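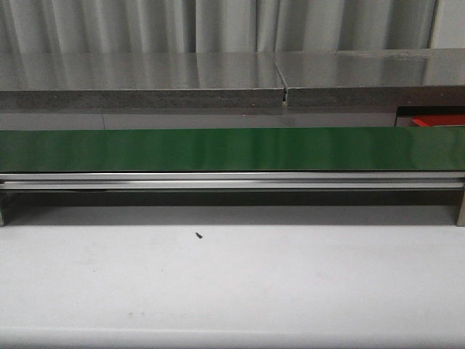
The green belt on its white table, with the gray stone counters behind.

So I've been spending my evenings with a conveyor belt, which is a sentence I never expected to type! It sits on a tabletop in the workshop I share with Róisín Corrigan, and I'm sorting out the whole corner before our July open evening. I love that green. It's so deep and shiny, and when the light catches it you get these long white streaks that make it look like a strip of pond.

The table is another story. White was my idea (Róisín wanted something darker and I wouldn't hear of it), and now every gray smudge shows. I went over it with dish soap, then with the Saltico spray that Heledd Howells swears by, and I'm still finding marks, mostly over on the left. There's also a tiny dark thing lying out in front of the belt that could be a screw or could be a crumb of something. If it's a screw I'd like to know what it came out of.

Then there's the gap. The counter at the back is two slabs of gray stone set end to end, and they don't quite meet at the front, so there's a little notch. I've been staring at it for weeks. Ruairí Duggan says to fill it with a gray epoxy, sand it, done. I got a quote for having the slabs taken up and reset and it came to $432, so I'm feeling pretty friendly toward epoxy.

Next job is the shadowy bit under the rail, where I want to run a strip light. I've got 60 inches of one left over from the kitchen. Has anyone stuck one of those to aluminum and had it stay put?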